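February
By the Grarkex sports desk

Dradholm's basketball club plays a 14-man rotation in a league where most coaches trust nine. The approach costs it continuity on offense and buys it fresh legs on defense, and the fourth-quarter numbers favor the trade. Over 129 games, opponents shot worse in the last six minutes than in any other stretch.

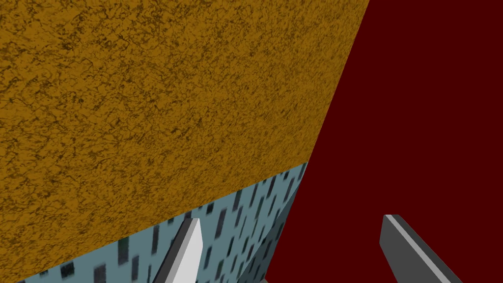
Illustration: Nowicki / Grarkex

The weak point is spacing. Second-unit lineups often carry only one reliable shooter, so defenders sag into the lane and the pick-and-roll stalls. Pomcombe used this in both meetings this season — it went under every screen and conceded the long two.

Dradholm has since moved one starter to the bench group for the opening 3 minutes of the second quarter. The sample is small, roughly 986 possessions, and turnovers remain high.

Contact | © Grarkex | Back to top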